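How does a big bottle of water get to the office?

People who work in an office get thirsty, just as you do at school. Many offices keep a water dispenser, and the water for it often comes in very large plastic bottles. Some have a handle on top, so that a grown-up can get a good grip.
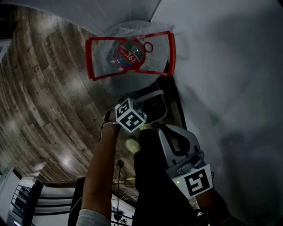 A 19L bottle with a red handle, and a dark bin beside it.

The L stands for litres. One litre of water weighs one kilogram, so 19 litres weigh 19 kilograms. That is too heavy for most children to lift safely. Adults should bend their knees and keep the bottle close to their body.

Look out for the cap as well. It keeps dust and dirt out of the water until the bottle is needed. On many bottles there is a ring or a strip to pull when it is time to open it.

Offices have plenty of people in them, and they do different jobs. One person may be at a desk while another is on their feet. Glass panels between the rooms let light through, and frosted glass makes it harder to see in. 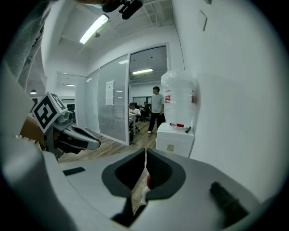 Where does the dispenser go?

A dispenser is usually put against a wall, out of the way of people walking past. It should stand on a flat floor - a full bottle on a slope could tip over. If it heats or cools the water, it needs electricity too.
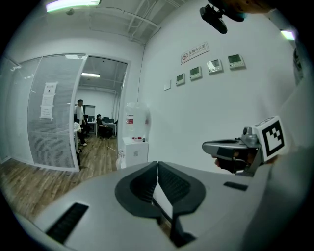 The water dispenser stands against the wall. The sign higher up says this is a no-smoking office.

Try this at home

Find a cup that holds 400 millilitres. Fill it 2 times and you have 800 millilitres, which is a bit less than one litre. How many cups would you need to fill a 19-litre bottle? (You would need 47 full cups and then half a cup more.)

Written by Emanuel Olteanu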